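Clearing the table: a talk with the owner of Skimance

January 2, 2023

Skimance is a two-room shop that repairs and rebinds books, mostly cookbooks and family Bibles. The owner opened it after eleven years in the bindery at Lenier, and the first thing she bought was a big white table. She still talks about the table more than the books.

"People come in and want to see the presses," she said. "The presses are fine. I use them for maybe an hour a day. The rest of the time I'm standing at the table."

She found it through Sandhu, a dealer in used shop furniture, and paid $300 for it. Delivery was extra and took two tries, the first one ending at the bottom of the stairs. The top is smooth and white with square corners, and she wanted white for a plain reason. Old paper sheds. On a dark bench she could never tell if a crumb of page had come off until she had put her sleeve on it.

At Lenier the benches were brown and always full. She remembers glue pots, offcuts, somebody's lunch. "We lost a title page once," she said. "It was under a catalog the whole time, but it took us till the next afternoon to find it. I thought, if I ever have my own place, the table gets cleared every night."

And it does. She stops work 20 minutes before closing. Books under weight go to the shelves in the back room. Thread, bone folders and needles go in a drawer. Then she wipes the top with a barely damp cloth, corner to corner, and goes over it again with a dry one. She does not use spray cleaner. She tried a brand called Sokance for a while and did not like the film it left.
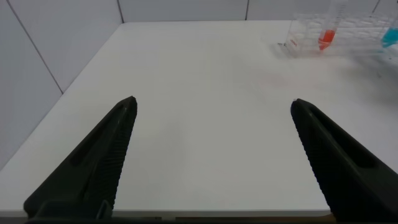 The hardest part, she said, was learning not to put things down. Mail is the worst. So are coffee cups, which are now banned from the room altogether. "I had a rule that mail could sit on the corner for one day. Then it was a week. Then I had a pile and I was working around the pile. So I dropped the rule and put a basket by the door."

Her busiest stretch so far came in August, when a church sent over its hymnals. There were 292 of them, and 168 needed new spines. She could not keep the table clear that month and did not try very hard. Stacks stayed out overnight - she put a sheet over them - and she says the work got slower toward the end. She would do it differently now, taking the books in smaller batches and leaving the rest in their boxes until she was ready for them.

She has thought about getting a second table. Sandhu offered her another one, a little shorter, but she turned it down. "I know what would happen. One would be the table and the other one would be where the stuff goes."

Asked what she would tell someone setting up a workroom at home, she said to buy the table before the tools, and to measure the stairs. A good big one can cost up to $2,000 new, and she doesn't see the need. Look for a flat top, she said, and run your hand along the edges before you pay.

The shop is closed this week and opens again on Thursday at nine. She has a cookbook waiting, missing its back cover and most of the index.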